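Kitting cell (good practice)

A kitting cell is a bench or small enclosure where one or more robots pick parts out of bins and gather them in a tray, so that whoever does the assembly gets one complete set. I've been keeping this entry going for a while now, mostly out of notes from my years at Skesano, and I've tried to stick to the rules people really follow on the floor. If you want the legal side, read your local machine safety regulations first and come back here for the everyday stuff.

Background

Most of the habits below grew out of hand kitting, which is a lot older than any robot. At Lindsay, where I started, we had a laminated sheet by the bench that said one part type per bin, one kit per tray, and no coffee. All three still hold! When the first arms came in, Milovan Babić rewrote the sheet as a two-page guide, and it got passed around under the name "the Gilach rules" after the building we were in. Plenty of shops have their own version.

Bin rules

The main rule is one kind of part to a bin, and never mix similar ones "just for this shift." Bins should be a solid color that contrasts with the parts (orange and yellow are popular, and easy to spot if one wanders off to another bench). Keep them in the same spots relative to the tray, mark those spots, and check them at every shift change.

Don't overfill. A heap of wire harnesses turns into a bird's nest very quickly, and a gripper that grabs one will happily lift three. I'd much sooner refill a bin five times a day than untangle it once. Bare circuit boards go flat and in a single layer, with no board resting on another board's components.
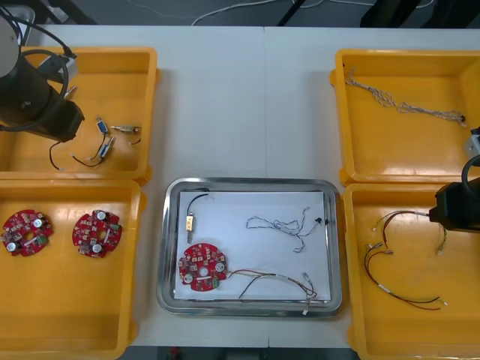
A two-arm kitting bench, with the tray between the bins and red ring-shaped boards at lower left.

Tray rules

The tray sits where every arm that uses it can reach without stretching. Shiny steel trays are tough and wipe clean, but they throw glare at cameras, so a plain paper liner is a cheap fix – change it when it gets marked or creased. Boards that are sensitive to static need a proper dissipative liner instead, and the tray has to be grounded. Plain paper doesn't count.

Lay loose wire ends inside the rim. A lead hanging over the side is what catches on a sleeve when the tray gets carried away.

Shared space

With two arms over one bench, the tray is the place where they can hit each other. The usual practice is to treat it as a shared zone that only one arm may enter at a time, with the other one waiting over its own bins. Rhona Rutherford at Sturkon goes further and has the waiting arm confirm that it's clear before the zone is released, and I've copied her on every cell I've set up after that.

Cables on the arms need enough slack for the full range of motion, but they shouldn't dip into a bin. Run each arm slowly through its farthest reaches and watch the cable the whole way (boring, I know). Floor cables should be covered or routed away from where people walk.

Checks and records

Before a new part goes live, I run 500 picks with it and write down every miss. If there are more than 2, the bin or the grip gets changed and the run starts over. After that, a 30-minute check once a month is plenty for a steady cell. Log the part, the bin position and the gripper fingers used, and keep the log at the bench where people can find it.

See also: bin picking, end effector, static control, wire harness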